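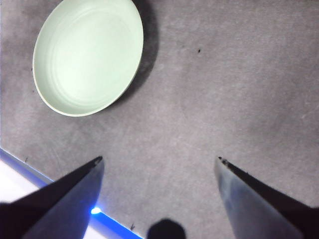 Review: Buso grasp planner, wrist-camera release
Last updated: July
Print | E-mail this

Buso learns to pick up dishes from wrist views alone, with no overhead camera. Naima Bouzid's group at Tratonari trained it on 2,879 grasps. I ran 792 trials with an empty bowl on a gray, felt-like surface.

Rim grasps were reliable. Most misses came when the bowl started high and left of the open fingers, and the planner seemed to read the shadow as part of the rim. Retraining took 7 hours and fixed many of them. Setup notes are thin, and I had to redo the calibration twice. Worth using if your objects have a clear edge.

Anas Abdel Hamid

2 comments | 7 shares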